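Folding big orange paper, second attempt

25th October

Since the beginning of October I have been trying to learn paper folding with large sheets. Small paper I can do more or less. I can make a box, a cup, a boat, and a crane which looks a little tired. But large paper is another animal, and I would like to write down what I learned, before I forget it.

The reason for large paper is a lantern. In the autumn I want to hang something orange in the window of my flat in Brunbridge, where the evenings are already dark. I found the pattern in an old booklet from Vainio. It has 7 folds and very few words, and the drawings are so small that I needed my reading glasses.

First, the place

My first attempt was on the carpet and it was a mistake. On a soft ground you cannot press a crease, the paper only sinks and makes a wave. So now I fold on something hard and white with black lines between the squares. I like the lines very much. I put one edge of the paper along a line and I see at once if I am straight. On the carpet I was always guessing.

Before I begin I wipe everything with a dry cloth. A crumb under the paper will print itself into the sheet when you press, and you can't take it away after.

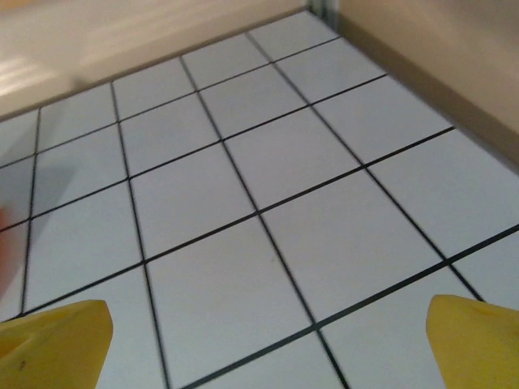
Choosing the paper

I tried three kinds. The first was gift wrap from Piketti, which is cheap and has a nice color, but it tears if you fold the same line two times. The second was a thick card. It was too proud for me, it opened again every time I took my hand away. The third kind is between these two. The color is called "autumn" on the label, but it is simply orange, and I am satisfied with it.

My advice is to buy more sheets than the pattern needs. I bought six and I have already spoiled two of them. Also please look at the paper in daylight before you pay. In the shop lamp all oranges are the same orange, and at home the sun comes on one part and you see a completely different color.

When the sheets lie on each other, check that you take only one. They like to stay together, and then you fold double and wonder why it is so hard.

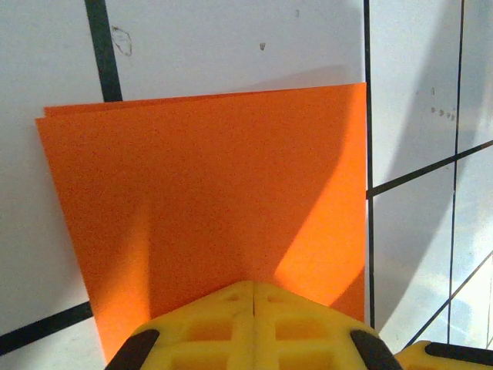 Orange sheets, one slightly behind the other.

The folding

The booklet says to start from the corner and make a long narrow shape, wide at one end and pointed at the other. With small paper I do this with two fingers. With large paper the far end moves when I work on the near end, so I learned to go slowly and to hold the wide side well. I make the crease first very lightly, look at it, and only then press it strongly with the back of a spoon.

The point is the hardest place. All the layers come together there, and if the first fold is wrong by a little, the point will show it to everybody. The flap on the side is also difficult for me. In the drawing it lies flat, but mine wants to stand up. I think I must fold it before the second long crease and not after, and I will try this with the next sheet.

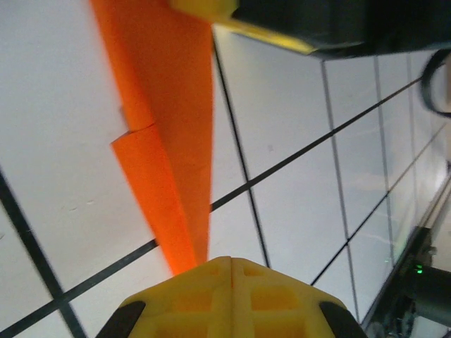
Altivov wrote to me under the last post that I should fold the flap over the edge of a ruler, and leave the whole thing under heavy books for one night before I continue. The night is important, according to this comment, as fresh creases in thick paper always want to go back.

I have enough heavy books, so I will do it. The ruler I must still buy, mine is too short for such a sheet. When the lantern is ready I will write again, also about the string, which I did not think about at all until now.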